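3.2 Folding and placing garments in the open case

The second part of the study was concerned with how people put clothes into a suitcase when they are given no instruction about the order. In the Dronalbridge sessions each participant received the same hard-shell case, already open on the floor, and a set of garments that were laid out next to it. We asked them only to pack as they would pack at home for a trip of 2 nights. The time of packing was noted, but it was not limited. In total 732 placements were coded, where one placement means that one garment was put down in the case and the hand was taken away from it.

Van Wyk's scheme separates three ways of placing: flat stacking, rolling, and filling of gaps. We kept these three names, but we had to make the first one more narrow. In our material many participants built a stack in which each new garment was moved a little to one side, so that an edge of the lower garment stayed open to the eye. We call this an offset stack. Figure 4 shows a stack of this type, with a purple T-shirt on top, a black garment under it and a pale green one at the bottom.

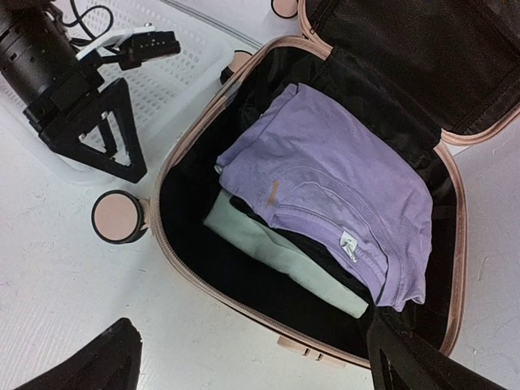 Omard

Figure 4. Offset stack of folded garments in the lower half of the case. The left and lower edges of the pale green garment remain exposed, and the black garment shows as a dark band along the lower edge of the T-shirt.

The offset stack has a practical side which was mentioned in the interviews. Several participants said that they like to know what is under the top layer without lifting it. Dark garments are a difficulty for this habit. A black piece in a case with black lining, as in Figure 4, is partly lost against the background, and the same problem came up again when we coded the material. For such cases two coders worked separately and compared their notes afterwards. They agreed in some 80 percent of the placements at the first reading, and the rest was settled by discussion.

We did not find that a careful fold leads to a careful placement. Participants who spent a long time on the fold often put the garment down quickly, and soft creases in the top layer were accepted by almost everyone. Only 10 placements in the whole material were corrected for this reason – that is, the garment was taken out and folded again. Corrections of position were much more common. These were mostly made near the rounded corners of the compartment, where a rectangular fold does not fit well and leaves a space that is later filled with small items.

The Grernbridge sessions followed the same procedure with a soft bag and are treated in section 3.3.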